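尼斯卡宁接手Kallio的物品登记时，表格已编到第133行。前任的规则写在封面内侧：一物一行，位置以最近的固定物为参照，不写用途，不写归属。

他从大桌开始。桌面浅褐色，哑光，有污迹，面积不计。第一项是笔筒，黑色，圆柱形，内有铅笔。第二项是一支黑色记号笔，不在笔筒内，平放，斜向。

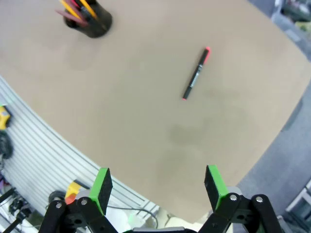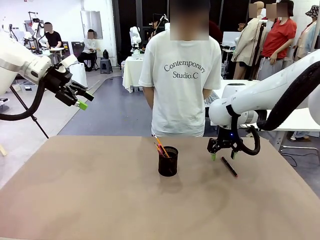 尤哈尼的规则里没有“不在笔筒内”这种写法，Pirjo Peltonen说，位置栏只能写物在哪里，不能写物不在哪里。按这个写法，记号笔同样不在抽屉内，不在走廊内，不在Suvari的仓库内，一行写不完。

尼斯卡宁划掉五个字，改为“笔筒旁”。改完又看了一遍，觉得“旁”没有说明距离，于是取来钢尺。笔身到筒壁最近处，他量了三次，三次读数都是20厘米。他把数字填进备注栏，字高与格线齐平。

表格共四栏：编号、名称、位置、状态。状态栏只接受三个代码：A为在位，B为离位，C为待定。笔筒是A，没有疑问。记号笔的代码取决于它的“位”是什么。如果位是笔筒，它应记B；如果位是桌面，它应记A。前任的表格里，第32行有一支同类的笔，状态栏先填了A，后来用另一种墨水改成B，再后来又改回A，旁边没有签字。

他去翻规则的附页。附页第10条写道：笔类以最后一次使用后放下的地点为位。这一条没有规定由谁认定“最后一次”。

下午四点，他把问题写成一张便条，投进走廊的信格，收件人写Nelli Miettinen。便条全文如下：

> 事由：笔类定位。
> 现状：一支在筒外，未见使用人。
> 请示：按筒定位，还是按桌定位？
> 附：间距20厘米。

等待答复期间，他继续登记。椅子，A。窗台上的订书机，A。一盒回形针，盒盖与盒身分在两个架子上，他按两行登记，各记A，然后在两行之间画了一条短线。短线不属于规定的符号，他用橡皮擦去，纸面留下一道浅痕。

五点二十分，信格里有了回条，写在原便条背面。Miettinen的字很小：按桌定位。笔若归筒，另起一行，旧行不得涂改。

他回到桌前，在状态栏填A。此时这一行已经完整，可以签字。他签了。

签字之后，他需要把钢尺放回去。钢尺原先在哪里，他没有登记。他查了自己写过的每一行，又查了前任的133行，表中没有钢尺。他把它平放在桌边，退后一步，看它与桌沿是否平行，然后另起一行，名称栏写：钢尺，一把。位置栏写：大桌，近侧桌沿。状态栏他停了一会儿，填C。

六点，楼下传来关门声。尼斯卡宁合上登记簿，又打开，检查墨水是否印到了对页。没有。他把登记簿立在架上，书脊朝外，编号朝上，关灯。

第二天早晨，C旁边多了一个问号，铅笔写的，笔画很轻。登记簿仍立在架上，书脊朝外。他先去看信格，信格是空的，然后取出附页，从第一条读起。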